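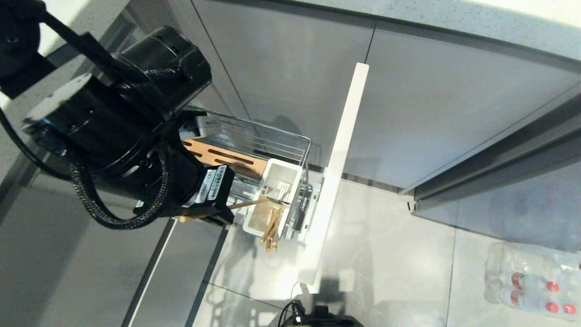
Anjani Lau replied to yesterday's post to say the meter reading has to be in on the day of the tariff change or they'll just estimate it, and did I know that. I did not know that. So this is now a thread about moving out of a rented flat and what happens to the bills.

Background for anyone new. I've been with Hutapea for electricity since I moved in. The tenancy ends this month and the new place is already on Namumo. I want a final bill from one and a first bill from the other, with no gap and no overlap.

First thing I did was ring Hutapea. They can't take a leaving date over the phone any more. It has to go through the online account. The online account wanted a customer number that isn't printed on the bills. It's on the welcome letter from October, the one most people throw out. I found mine in the drawer with the takeaway menus.

Once you're in, the moving form is under "Your details" and not under "Moving home". "Moving home" only takes you to a page about their boiler cover.

The form asks for the date you leave, a forwarding address and a final reading. You can't save it half done. I got as far as the reading, went to look at the meter, came back and it had logged me out. Take the reading before you start.

My meter is in the cupboard by the front door, behind the landlord's stepladder. It has two numbers that take turns on the display, day and night. Write both down with the label next to each. Last time I moved I sent them the wrong way round and got a bill for £518. Took 3 phone calls to put right.

I now take a photo of the display with a newspaper or a letter next to it, something with a date on. Might be overkill. The letting agent has accepted it before when the supplier wouldn't.
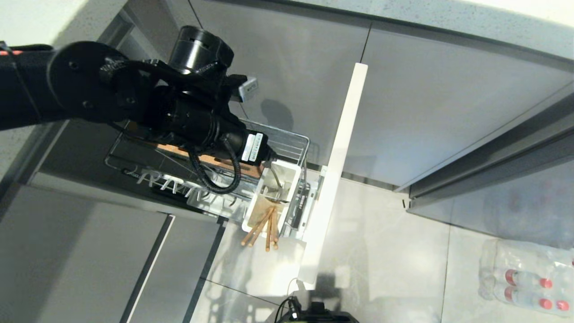

Then there's the direct debit. Don't cancel it at the bank on the day you leave. Wait for the final bill. I cancelled early once and they treated it as a missed payment, even though I was in credit. Mine says £136 in credit at the moment and I would like to see that again.

A few people asked how long the refund takes. Their help page gives one answer and the man on the phone gave me a longer one. I've put a note on the calendar and will chase it if nothing comes.

Water was easier. One form, one date, no reading as we're not metered here. Confirmation email came before I'd closed the tab.

Broadband was worse. Flinico want a month's notice and count it from when they process the request, so I'll be paying for a connection in an empty flat. Leaving early is £109. Taking it with me is free but means signing up for another full term — I'm still deciding.

Someone mentioned Mirer, the service that tells all your suppliers for you. I looked. It does council tax and water but it couldn't find Hutapea in its list, and it wanted permission to pass my details to "selected partners". I closed it and did council tax on the council's own site. Five minutes.

For council tax you need the landlord's name and address as well as your own. The agent's address won't do. It should be on the tenancy agreement, usually first page.

Post redirection I've left till last. It costs more than I remembered and they charge per surname, so check that if you share with someone.

Still to do: TV licence, car insurance, the dentist. Will add to this when the final bill turns up.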